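Posted 30 October 2023

**Call for participants: home food storage diary study, Dasville area**

Pawlak is looking for 100 households in and near Dasville to keep a food storage diary. We want to know what people buy, where they put it, and what ends up in the trash. The results will go into a plain-language guide to storing food in small kitchens.

You do not need to be a good cook or a tidy person. Please don't change your habits for the study.

## Who can take part

- Adults living in Dasville, Forton or Madov
- Households of any size, including people who live alone
- Renters and owners, with a refrigerator of any kind in the home

Shared houses are welcome, but one person has to be in charge of the diary. People who work in grocery retail can't take part this time.
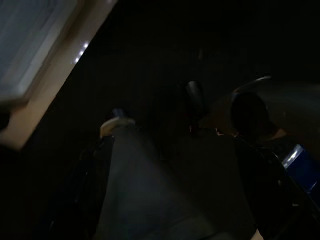

*Any refrigerator counts, full size or smaller.*

## What you will do

The diary runs for 2 weeks. Each evening you write down what food came into the home, what was eaten, and what was thrown out. Most people need a few minutes for this, longer on shopping days. We send a paper booklet and a kitchen scale. The scale is yours to keep.

At the start and end of the diary there is a phone call to go over your entries. Calls can be in the evening or on a Saturday. If you miss a day, leave the page blank and carry on with the next one. Don't fill it in from memory.

Leftovers from restaurants count. Pet food does not. Coffee grounds, bones and peels go in the separate column at the back of the booklet.

## Payment

Each household receives $229 after the second call. Only one payment is made per household, whatever its size. If you stop early, you are paid for the days you completed. 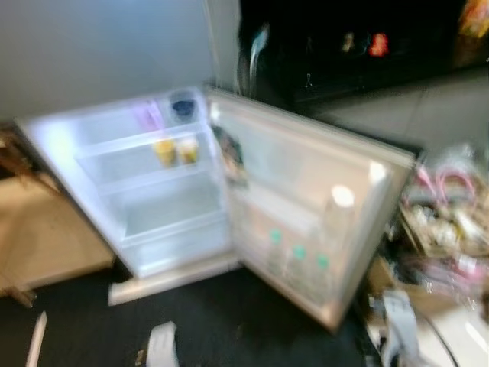 One participant from the July round wrote to us afterward: "I thought the evening entries would be a chore, but the hard part was getting my roommates to tell me what they'd tossed. By the second week I had a pad taped up next to the trash can and that fixed it." A pad is now included with the booklet.

## Your information

Booklets are marked with a number, and your name is kept in a separate file. We don't share addresses or phone numbers. You can leave the study at any time and ask for your pages to be destroyed, up to the date of the second call.

## How to apply

Pick up a form at the Pawlak office in Dasville, or ask for one by phone. Tell us:

- how many people live in your home
- what kind of refrigerator and freezer space you have
- which weeks you will be away this winter

We expect roughly 300 applications, so not everyone will get a place. Places are given out to get a mix of household sizes, and the order in which forms arrive doesn't matter. Everyone who applies will get a letter either way.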